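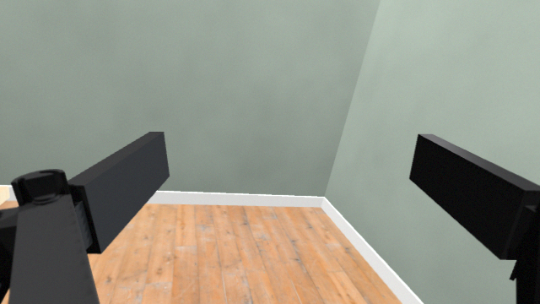
Before the minutes of the last meeting had been taken as read, one member wanted to know how a quote could go up between October and now when nothing had been delivered, and whether the rest of us were expected to act as if it had always been that figure. It was agreed to take the equipment items first and the minutes afterward.

DERKDALE SHARED WORKSHOP
Equipment planning meeting
Wed 18 December, upstairs room

Item 40. Robot arm and gripper, revised quote

The revised quote from Grgić was passed around. The arm itself is priced as before. The two-finger gripper, previously shown as included, is now a separate line at $1,411. The cover letter calls this "a clearer presentation of the package." The meeting did not find it clearer.

Asked by phone during the week, Grgić said the October figure had been for a gripper of an older pattern, no longer supplied. It was pointed out that the October quote does not mention any pattern at all. Grgić has been asked to put its explanation in writing. The old quote is to be kept with the new one in the blue binder, and whoever has the blue binder is asked to bring it back.

Nobody present was willing to propose accepting the quote as it stands. One member felt we should not lose our place in the delivery schedule. Another replied that we have been told about the delivery schedule by the people who want the deposit.

Agreed: no deposit before the written explanation arrives. Ask for a price on the arm alone.

Item 41. Simulation trial

Mudorier has been running the arm in simulation using the Brondix package, on the trial license that comes with the quote. Its report runs long on method and short on results. More than 40 hours of running time are claimed. The report does not say how many of those hours involved the gripper picking anything up, and the appendix that might have told us was missing from every copy handed out.

The view from between the fingers was discussed at some length. Several people thought the room looked tidier than ours and had a good deal more floor. Our own floor is concrete, patched, and slopes toward the drain, and the bench the arm would stand near is bolted down on one side only. Mudorier's answer, read from an email, was that the room does not matter at this stage and can be changed later. It was asked who pays for changing it. The email does not cover that.
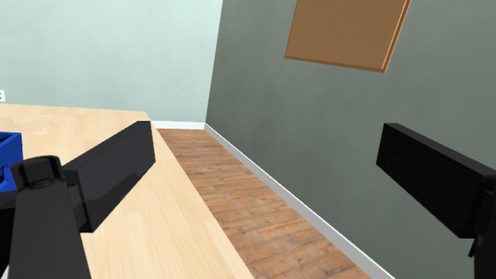
Source: Mudorier, rendered in Brondix. Reproduced from the trial report.

Discussion turned to the table and the blue container. The report lists "tabletop clearing" as the first task, and the members who run the Saturday bench said this is the job they would least like help with. What they want moved is offcuts, clamps, and jars with the lids half on. None of that is in the report. A container with straight sides was felt to be a kind choice on somebody's part.

It was also noted that the fingers are open, with nothing between them, in both of the pictures circulated. Mudorier should be asked for pictures, or better a recording, with something held. One member thought this was unfair, as the report describes itself as a first stage, and said a trial that shows us where the arm can get to is worth having before money is spent. The point was accepted as far as it went. It was then asked how far the arm can get to, and the reach drawing was also in the missing appendix.

Support for carrying on with the simulation was general, on the grounds that it is free until the license ends. Support for believing it was thinner.

Agreed: Mudorier to send the appendix in full, and to rerun the table task with our bench height and with at least one object from our own shelves. Measurements of the bench to be taken before the holidays. The last set was taken with the vise on and should be thrown away.

Item 42. Costs that are not in the quote

A list was read out of things we would have to buy or do ourselves. It was longer than expected, and more was added as it was read.

Mounting plate for the bench, or a stand, if the bench won't take it
Guarding, and whatever the insurer decides guarding means
A dedicated circuit on the north wall
Spare finger pads, price not given
Brondix license after the trial, price "on application"
Training, which Grgić offers at its own premises only

The insurer has been written to and has replied with a form. The form asks for the maximum payload and the stopping distance. The first is in the brochure. The second has been requested from Grgić more than once.

A proposal to put the arm into next year's budget as a single round sum was not supported. The last time this was done, for the dust extractor, the round sum covered the extractor and none of the ducting, and the extractor sat in its crate until spring. The arm will appear in the draft budget with each line priced or marked as unknown. If there are too many unknowns to add up, no total is to be shown.

There was a short exchange on whether we need an arm at all. The bandsaw needs new guides and the compressor is overdue for service, and both are used every day. Agreed that the bandsaw and compressor go ahead of the arm in the draft, whatever Grgić says about January prices.

Minutes of the previous meeting

Taken as read, with one correction: under equipment, delete "gripper included" and insert "gripper stated by Grgić to be included."

Next meeting to be set when the written explanation has been received. Chairs to be stacked by the door and the heater switched off at the wall.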